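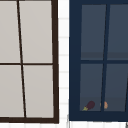 Appel à candidatures : clavier et chœurs

Gaete, quatuor synth-pop, cherche une personne aux claviers et aux chœurs pour la sortie de son deuxième album, Kerkden, et les concerts d'août.

Le poste
Parties de synthé sur 43 minutes de set, secondes voix sur la plupart des titres. Deux répétitions par semaine au studio Rultby, en soirée. Trois dates en août, dont le festival Stellstead (jauge de 500 places).

Profil
Expérience de la scène, bonne oreille, voix juste dans le médium. Lecture de partitions non exigée. Matériel personnel apprécié, mais un clavier peut être prêté.

Conditions
200 euros brut par concert, en contrat d'intermittent. Transport et repas pris en charge. Répétitions rémunérées au forfait, à voir ensemble.

Candidature
Envoyer deux enregistrements, même faits à la maison, dont un chanté, avec quelques lignes de présentation et vos disponibilités pour l'été. Formulaire en ligne, référence 557. Date limite : mardi 14 juin. Les auditions auront lieu la semaine suivante au studio.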